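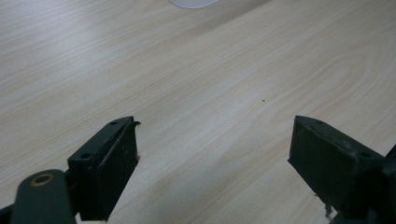 # Éloge du stratifié clair

Il y a une miette sur ma table. Ou un grain de saleté, je n'ai pas vérifié. Je la vois parce que le plateau est clair et presque vide, et qu'un point sombre sur un décor bois beige se remarque tout de suite. Sur la table de mes parents, un chêne foncé ciré deux fois par an, elle aurait pu rester là jusqu'à Noël.

Je voudrais défendre ici le stratifié clair, que beaucoup de gens achètent faute de mieux et dont ils s'excusent ensuite devant leurs invités. J'en ai un depuis six ans. C'est le modèle Posinby, acheté 169 euros, livré en deux cartons et monté en une soirée. Je mange dessus, je travaille dessus, j'y épluche les légumes et j'y plie le linge.

Le premier reproche qu'on lui fait est d'imiter le bois. C'est exact. Le décor est imprimé, avec de longues veines fines et serrées et, d'un côté, ces grandes boucles en arche que l'on trouve sur une planche débitée sur dosse. Personne chez moi n'a jamais cru qu'il s'agissait d'un arbre. Une nappe à fleurs n'a jamais trompé un jardinier non plus, et on ne demande pas à la nappe de se justifier. Un motif veiné a d'ailleurs une utilité pratique : il donne à l'œil quelque chose à suivre. J'ai eu auparavant un plateau blanc uni. Le soir, sous la lampe, il était fatigant, et la moindre rayure y devenait le centre de la pièce.

Sabine Diekmann, qui a été ma voisine de palier pendant quatre ans et qui restaure des meubles, n'est pas de mon avis. Pour elle, une table doit pouvoir se réparer. Un plateau massif se ponce, se recolle, se teinte ; un stratifié ébréché reste ébréché. Elle a raison sur ce point et je n'ai pas grand-chose à lui opposer. Mon chant avant s'est décollé sur une largeur de main la troisième année. Je l'ai recollé au fer à repasser, avec une feuille de papier cuisson entre les deux, et cela tient, mais on voit la reprise. Le jour où l'eau entrera dans le panneau par là, il gonflera et il faudra le changer.

Seulement, la plupart des gens qui ont une table en bois massif ne la poncent pas. Ils la protègent. Ils posent un sous-plat sous le sous-plat, ils demandent aux enfants de faire leurs dessins ailleurs, ils surveillent le verre de vin de leur beau-frère. J'ai grandi autour d'un meuble comme celui-là. On dînait au milieu de recommandations. La table était belle et nous passions nos après-midi à la cuisine, où il y avait du formica jaune.

L'entretien, maintenant. Je passe une éponge humide après chaque repas, puis un torchon sec. Cela prend moins d'une minute. Une fois par semaine, j'enlève tout et je fais la surface entière avec une goutte de liquide vaisselle dans un bol d'eau tiède. J'ai essayé le spray Clindura, parce qu'on me l'avait offert. Il sent le citron et laisse un film que l'on voit dès que la lumière arrive de biais. J'ai donné le flacon.

La lumière de biais est en effet le vrai défaut de ces plateaux, et j'en entends rarement parler dans les magasins. Une surface lisse et légèrement brillante attrape tout ce qui entre par la fenêtre. Par endroits les reflets sont chauds, ailleurs ils tirent sur le bleu, et le dessin du bois disparaît dessous. On y repère les traces de doigts, les ronds de tasse et les passages d'éponge mal rincée. Ceux qui ne supportent pas cela devraient acheter un décor mat, un peu plus cher et un peu plus long à frotter. Pour ma part je m'y suis fait. La lumière rasante me sert de contrôle : je me penche, je regarde dans l'axe, et je sais s'il faut repasser un coup.

Vient la question de ce que l'on pose dessus. Ma règle est simple et je la tiens mal. Quand je quitte la pièce pour la nuit, la table doit être dégagée. Le courrier va dans le tiroir, les lunettes sur l'étagère, le chargeur dans la prise du couloir. Je ne cherche pas à vivre dans un catalogue. J'ai simplement constaté qu'une table où traîne une enveloppe en accueille cinq le lendemain, et qu'au bout d'une semaine on mange sur un coin, le coude contre une pile.

Sur ce sujet, le clair aide beaucoup. Un plateau sombre absorbe le désordre, on s'habitue à des formes vagues. Sur un plateau presque blanc, chaque objet se détache et réclame une décision. Il en va de même pour les miettes. Je les balaie de la tranche de la main vers l'autre paume, comme faisait ma grand-mère, et je les jette dans l'évier. Le ramasse-miettes à rouleau que l'on m'a vendu à la foire de Lundirbridge n'a jamais servi qu'à les déplacer.

Je ne prétends pas que mon Posinby finira chez un antiquaire. Il partira probablement à la déchetterie, et c'est un argument sérieux contre lui. Si j'avais une grande pièce, un budget et la certitude de ne plus déménager, je commanderais peut-être à Sabine un plateau en frêne. En attendant, je refuse d'avoir honte d'un meuble sur lequel on peut renverser du thé sans que la conversation s'arrête.

Quant à la miette, elle y était encore quand j'ai commencé ce texte. Je vais chercher l'éponge.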